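Bugti prepaid SIM: three months on the $2 plan

The pitch is two dollars a month for a phone line. I have been reading phone company fine print long enough to assume there's a second number hiding somewhere, and there is, but it took me a while to find it.

Bugti doesn't own any towers. It rents space on the Kolov network, the same as half the budget brands I've tried, and it sells everything through an app. You order a SIM, it shows up in a plain envelope, and you pick a plan. I took the cheapest one and moved my main number over to it, which was either brave or stupid. My old carrier was Birkholm, where I had been paying far too much for data I never used.

Setup first. The app wants your account number and transfer PIN from the old carrier, and it gives you one try before it locks the form. I typed an eight where there should have been a three and had to wait overnight to try again. Support is chat only. The chat told me my request was important, then asked me for the account number I had just told it I had entered wrong. Once the correct number went in, the transfer finished before I was done with breakfast, and texts to my old number came through fine.

Now the money. The $2 gets you a number, incoming calls, and a small bucket of texts. Data is extra and comes in blocks. A block expires at the end of your billing month whether you have touched it or not, and the app has automatic top-up switched on from the start. I turned it off. It was on again after the next app update. I can't prove the update did it, but I know I didn't.

My bill for the first month was $2 plus taxes plus one data block, which I can live with. The second month had a "network access adjustment" on it. I asked the chat what was being adjusted and got a link to a help page that used the same phrase without defining it. The charge was small. It was also missing from the checkout page when I signed up, and I went back and looked.

Speed is where I expected trouble and mostly found it. Early in the morning I measured 68 megabits per second at my kitchen window, better than I ever got on the old plan. At 6 in the evening, same window, same phone, I got 3. Pages loaded, eventually. Video dropped to the quality where everybody's face is a smudge. Companies that rent network space usually get pushed to the back of the line when it's busy, and Bugti's terms say as much if you scroll far enough, under a heading about "fair experience." The home page says "full speed." Both statements are on the same website.

Calls were fine. I noticed no more dropped calls than before, and voicemail worked, though you have to dial in for it like it's the year 2000. Calling over Wi-Fi is listed as supported. On my phone the switch is there and turns on, and calls then go over the cell network anyway. The chat suggested I restart the phone. I restarted it several times.
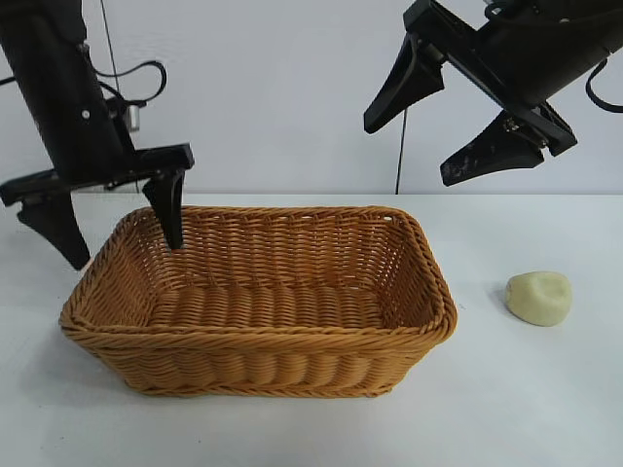
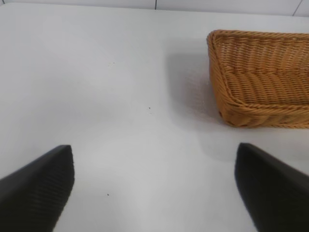 Roaming I can only half judge. I spent a weekend up in Jandalness, where Kolov has coverage on its map and so does Bugti, in the same shade of purple. In town it was good. On the road out past the lake I had nothing, while the person in the passenger seat had a signal on a regular Kolov plan. One drive doesn't prove much, and different phones pick up different bands. Still, if you live out that way, I'd want to test a SIM in a spare phone before handing over a number you care about.

Leaving is another thing to check before you join. The transfer PIN isn't in the app. You have to ask the chat for it, and the terms allow them two business days to send it. I asked for mine just to see how long it would take and got it the next afternoon, along with an offer for a free data block if I stayed. I took the block. It expired nine days later.

So who is this for? A backup line, a kid's first phone, a number you keep alive for bank codes. For those it does the job and it really is cheap, provided you check the top-up switch every month. If you work from your phone in the evening, the slow hours will drive you up the wall, and by the time you've bought enough data blocks to get by, you're paying what the ordinary budget plans charge.

I've moved my main number off it. The Bugti SIM is in my old phone now with a different number, costing me $2 plus taxes plus whatever is being adjusted. If they ever tell me what that is, I'll update this.

Pros: low base price, good morning speeds, calls work
Cons: evening speeds, expiring data, top-up on by default, unexplained fee, chat-only support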